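jondent-wipe

Episode loader, grasp labeller and baseline policy for the Jondent screen-wiping task. The set holds 2,652 episodes recorded with paired hand-held grippers, left and right streams kept apart.

Layout

episodes/ one folder per take
labels/ grasp and contact intervals, JSON
tools/ loader, replay viewer, checks
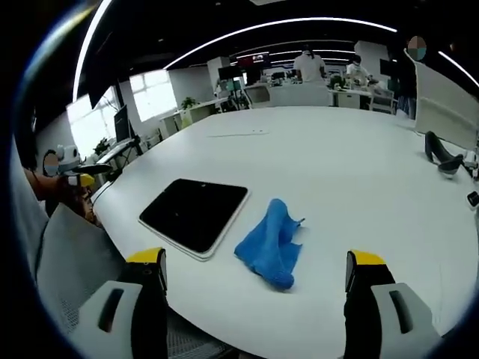 Fisheye view from one gripper: cloth and tablet on the table, second gripper at left.

Loading

Call load_episode(path, side="left"). Timestamps are in milliseconds and both streams share one clock. Frames come back undistorted only if you pass rectify=True. The labels were drawn on the raw fisheye image, so leave it off when you train the labeller.
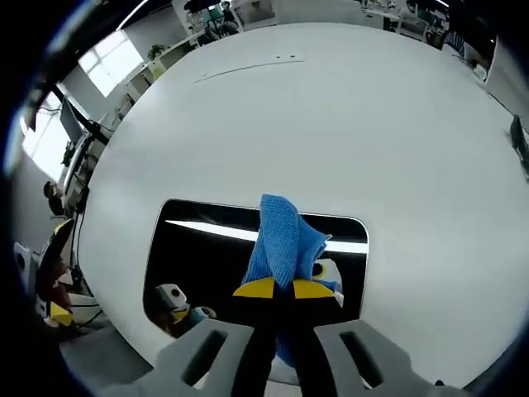 Jayanthi Kartha
Perception and labelling, Tamlow

Grasp labels start at the first frame where both finger pads touch the cloth. Mirror-like surfaces were the main source of false detections in version 7, where a reflected gripper could be tagged as a second hand. The current model takes a mask for glossy regions. Build it with tools/mask_gloss.py before running inference.

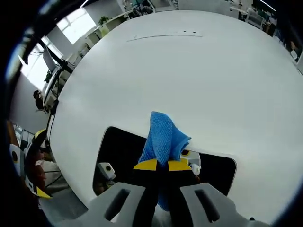 Blue cloth held between the yellow-faced fingers.

Known problems

Tracking drifts over plain white areas. The check script flags 44 episodes for this and the loader skips them by default. Set skip_flagged=False to get them back.
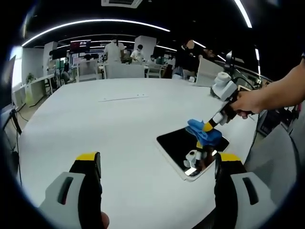

The contact estimator runs on each stream separately and merges the results afterwards. It needs one view that takes in both the tool and the surface. With the second gripper pressing the cloth to the tablet, as here, the observing stream gets the higher weight. Window length is 100 frames; shorter windows gave noisy edges.

Report bugs to Hubert Bachmann.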